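Bench notebook – household goods intake, bin work
2020-05-23

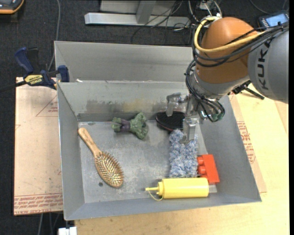
Continuing from the March pages. The question is still how to sort small household items into lots so that each lot is varied enough to be useful and nothing in it spoils anything else. Today was mostly bin condition, the sort order, and cleaning rules for anything with bristles or pile.

1. Bin condition

The gray sheet-metal bin stays in service. The floor has scuffs and pale scratches with patches of wear. I ran a cotton glove over all of it and found one burr, at the foot of a side wall, which I took down with 400 grit and wiped. No coating loss that I would call a problem. The scratches are shallow enough that a fingernail does not catch.

The brownish and dark smudges on the lower half of the inner back wall are another matter. They have been in these notes since March and I have now tried three things on them:

Dish soap and warm water, soft cloth. No change.
Isopropyl, 70 percent, two passes. Slight lightening, cloth came away tan.
Pallonon paste, small test patch, five minutes, rinsed. Patch is cleaner but also shinier than the metal next to it.

I stopped after the test patch. A bright spot on a dull wall is worse for my purposes than an even band of smudge, and the marks do not transfer to a dry white cloth pressed hard against them. Decision: leave the band alone, soap and water only, recheck in 20 working sessions. If it starts transferring, do the whole wall with paste, not part of it.

Also to fix: scraps collect on the ledge between the back wall and the taller panel behind it. The gap is too narrow for a hand. The long tweezers work. Binta Ibrahim suggested a strip of foam in the gap, which would stop it, but foam sheds and then I have foam in the bin. Tweezers for now.

2. Sort order

Old order was by material (wood, plastic, cloth, metal). It broke down quickly because so many items are two things at once. A hairbrush is a handle plus bristles. Anything plush may have a hard part stitched in. I kept creating a "mixed" tray and the mixed tray became the largest.

New order is by surface, judged by hand with eyes on the label sheet and not on the item:

S1 – smooth and hard
S2 – textured and hard
S3 – bristled
S4 – fuzzy or pile
S5 – soft, no pile

An item with two surfaces goes under the one that is harder to clean. The wooden hairbrush is therefore S3, even though the handle is plain S1. The fuzzy piece is S4 with no argument. The black oval with the fine texture on top and the dark reddish rim I put in S2, since I judged the textured face to be the one that holds dust. The mottled green one with the lobed ends and the purple band around the waist took longer. I had it down as a dog toy on the first sheet, which was a guess, and have changed the entry to "toy, lobed, green" until someone finds the packaging.

Rule for the label sheet from now on: write what it looks like. Do not write what you think it was sold as. We lost most of an hour in March looking for an item listed as a "soap dish" that two of us would have called a pencil tray.

3. Lot size

Tried larger lots last time and did not like them. Items lean on each other, the brush picks up fibers, and checking the lot back in takes longer than laying it out. Small lots leave floor showing between items, and a missing piece is obvious at a glance. Staying small.

Lay-out notes:

Brush at a diagonal, away from pile.
Dark items lose contrast near the dirty part of the back wall. Put a light item there if there is a choice.
S4 never goes in directly after a wet wipe. Pile takes up moisture from the corners even when the floor looks dry. Wait 20 minutes.

4. Cleaning bristles and pile

Bristles: comb out dry first, then tap the head on a folded towel, bristles down. No soaking. Wood swells at the pin holes and the pins loosen. I soaked one in March (Grandanex, beech, not the current brush) and lost 4 pins from the outer row within the week. They would not glue back.

Pile: lint roller in one direction, then against. Three sheets is usually enough. If the third sheet still comes away gray, the item goes to the wash bag and not back in the lot. The Delaunay rollers leave adhesive on long pile. The Pavo ones do not, but the sheets tear on the diagonal and waste about half of each roll.

Handles: damp cloth, dry cloth, done. Do not oil. Oiled handles marked the bin floor last time and the marks took longer to get off than the handles took to oil.

5. Log status

73 items on the sheet as of this afternoon. The sheet still carries both the old material codes and the new surface codes, in separate columns. I would like to keep both for a while in case the surface order turns out to have its own mixed tray problem. S2 is the one to watch. It already has things in it that I would have trouble defending.

Binta is rechecking S3 and S4 independently, without my column visible. If we disagree on more than 3 items I will rewrite the definitions before anything else gets labeled.

Open:

Order Pavo refills, the wide ones if they still make them.
Second long tweezers. The current pair keeps leaving with people.
Decide where a sponge goes. Rough on one side, S5 on the other. By the rule it is whichever is harder to clean, and I do not know which that is. – Ask Binta.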